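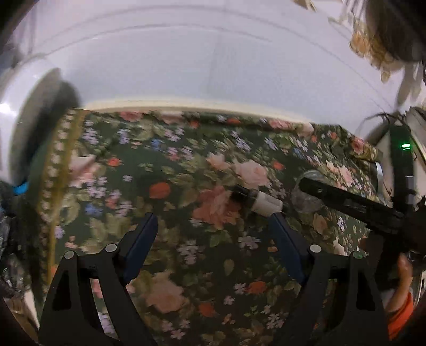

Marnska had been dead eleven days before anybody touched her dining table. Her nieces stood in the doorway that Wednesday with their coats on, each waiting for the other to be brave. The cloth was the one she brought out for engagements and tax returns, pink cabbage roses on a deep green ground, with a golden-yellow fringe that had been tickling the knees of the family since before either of them had knees to tickle. On top of it lay whatever she had last put down, including a white cylinder with a black cap on the end. Dorn, the elder, was in favor of not opening it.

"It could be vitamins," said Callie.

"It could be Uncle Nasution."

"He's in Dornarora. There's a plaque."

"There's a plaque," Dorn agreed, in the voice of a woman who had paid for a third of it.

They had agreed on a system. Keep went to the left, give away went to the right, and anything they argued about for more than 5 minutes went in the trunk of Callie's car, where it would be argued about in traffic. By noon the left had a gravy spoon in it. The right had nothing. The trunk was full.

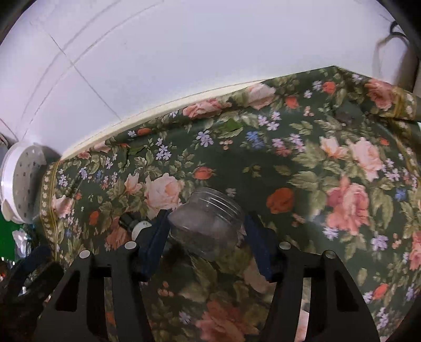
The jars were the real trouble. Marnska had never thrown out a jar. She had 174 of them in the pantry, and Callie knew the number because the will did. "To my nieces, equally, 174 jars," it said, right after the $900 and well before the house, which went to the cat's dentist.

"Eighty-seven each," said Callie.

"You can have mine."

"I don't want yours. I don't want mine."

Dorn picked one up and sniffed it. Pickles, faintly, or possibly a Tuesday in her childhood. She set it down on the left.

"That's keep," said Callie.

"I know what it is."

Callie looked at it for a while. Then she went out to the pantry, came back with another one, and put it next to her sister's, a little closer to the edge, so there would be no confusion later about whose was whose.

By Kiều Phí
October

Filed under: Short Fiction, Family

Reading Room > Stories > Under Ten Minutes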